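Ticket 381: Left handheld gripper, jaw width drifts during a session
Site: Ratdale, brick room
Opened by: Asuka Noguchi
Status: open (was closed, reopened Sunday)

Symptom as reported: left unit reads fully closed when there is still daylight between the fingers. Right unit fine. Gets worse over a session. Power cycling clears it for a while.

First reply from Nemden support was to recalibrate and update the firmware. I had already recalibrated twice before opening the ticket, and I said so in the ticket. Did it again anyway. Zero was good at the start and off by the end of the same block. Firmware updated too. No change that I can measure, and the release notes don't mention jaw width, so I don't know why anyone expected one.

Second suggestion was "lighting interference with the markers." I don't buy it. Both units work at the same table under the same ceiling lights, and only one of them drifts. If the lights were washing out the markers I would expect the right one to suffer at least once in 55 logged takes. It didn't. Still, they asked for the lights to be ruled out, so I ran a block with the blinds down and another with them up. The drift was there both times.

Third suggestion was operator grip, meaning we squeeze the handle too hard and bend something. Possible, but the same people use both units and we swap hands. The fault stays with the left unit.

Checked the setup against the Mevthorpe sheet: table against the brick wall, top clear, grippers held out over the front edge to start, chest unit on and its screen lit, cables hanging free of the handles. 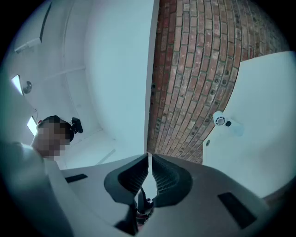
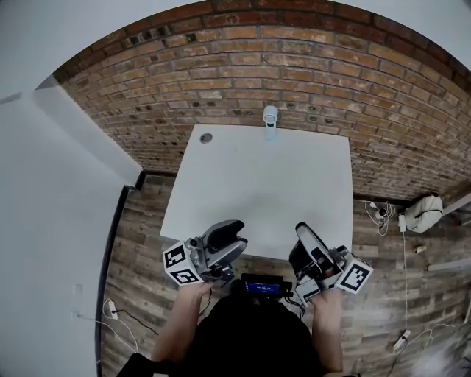 Next I swapped the finger pads between the two units. Drift did not follow the pads. Swapped the cables at the chest unit. Drift did not follow the cables either. That leaves the linkage or the sensor behind it, which is where I would have started if I'd been asked.

Opened the left housing at 14 takes, as soon as the reading went off. The set screw on the linkage collar was turning by hand. I am told this screw is thread-locked at the factory. There was no residue on it that I could see. Cleaned it, put a drop of thread locker on, tightened, left it overnight, rezeroed.

Ran 244 open/close cycles the next day. Reading returned to zero at the end. Nemden closed the ticket on the strength of that and put down "resolved by firmware update." It was not. I have reopened it to get the cause corrected and for one more thing: a bench cycle has no load on the fingers, and the fault always showed up faster when we were gripping something stiff. I want a full loaded block before I believe it.

Ichikawa has two units from the same batch. Please have someone there try the collar screw by hand before they recalibrate anything.

To do:
- loaded block, left unit, log zero before and after
- check the right unit's collar screw (not opened yet)
- get the resolution text changed

A.N.

Contact the Ratdale bench desk | Copyright Mevthorpe | Back to top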